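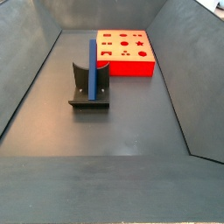
**Lock-in drifting on our home-built susceptometer**

**zlata_z**
Finally got the AC susceptometer going at Drestent and I'm so pleased with it! Drive coil at 326 Hz, pickup wound as two opposed halves, lock-in from Dakora. The test salt gave a lovely clean signal first go. Only snag: the empty-coil reading creeps upwards over the first hour, then settles. Anyone else had this?

**selorm.asante**
Lovely project. I'd bet on the drive coil warming up. Copper resistance rises, the current drops, and your balance goes with it. Are you driving it from a voltage source?

**zlata_z**
Yes, straight off the oscillator output, with 100 ohms in series.

**selorm.asante**
There you go then. Build a current source, you'll love it.

**Nesrin_A**
Not so sure. Less current should pull the offset down, and hers goes up. I'd look at the former. Ours was nylon and it swelled enough to shift one half of the pickup. Swapped to quartz – brilliant ever since.

**selorm.asante**
Depends on the phase though! An offset can go either way if she's only reading one channel.

**Nesrin_A**
Fair point, but I'd still check the former first.

**sadia_s**
Log both channels plus the voltage across that resistor overnight, then you can both stop guessing :) Which harmonic filter are you on?

**zlata_z**
None yet. Former is nylon, gulp. Logging tonight, plot to follow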